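Progress report to the Inthanon fund: good practice for book-handling robots
Third period, ending July

Dear all,

Thank you for your patience with us over the spring, and for the kind notes that came back after the last report. You asked us to keep this one to the working rules, so I shall try, although those who know me will expect a detour or two.

The draft now stands at 67 rules, of which 66 have been through a full reading with our partners at Vovmont. The one left over deals with who may restart an arm after a stop, and we would like to talk it through properly on Tuesday before we put it to anybody else. 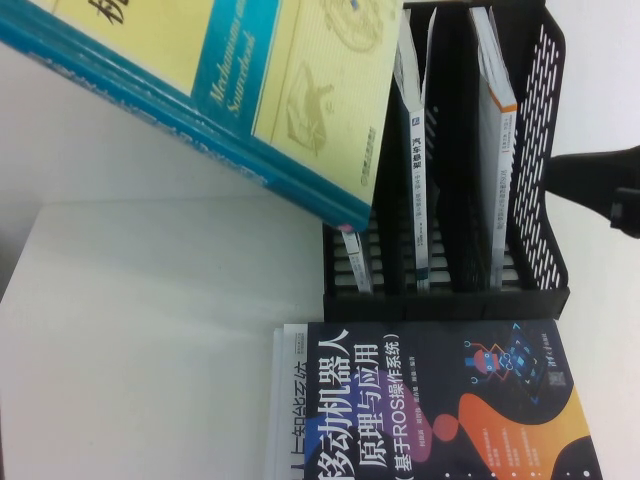
Parvaneh Rezaei

Most of our effort has gone into the shelving section. We had written it with stiff, tidy hardbacks in mind, and the softcovers soon put us right – covers splay, pages fan out, and a thin volume can all but vanish behind a thicker neighbour. The section now asks the operator to note the state of every book in the organiser before a run begins, and to set the speed limit by the most awkward one. Vovmont wanted a fixed limit for everything, which would certainly be simpler to check, and I have left both wordings in the draft so that you can see the two side by side.

We have also rewritten the part on reading titles. A book may lie at any angle, its title may be in Chinese, English or both, and the part you most want may be outside the wrist camera's view. Under the new wording, a partial title has to be logged as partial. Guessing the rest from a catalogue is allowed, provided the guess is marked as one.
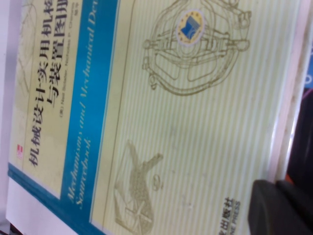

The Sourcebook from the wrist camera, with "Devices" running out of view.

Adine has been going through the trial log against the draft, a long and rather thankless job, and has closed 63 of the queries raised so far. There are 3 still open, all about how near a gripper may wait beside an organiser while somebody is changing the books. I lean towards sending it right back to its rest position every time, though I do see that this slows the day down.

On money we are within the agreed budget, and we ask for no changes. Next we shall send the whole draft to Grerosari for an outside reading, and their comments will come to you with the following report.

With warm thanks, as ever, from all of us.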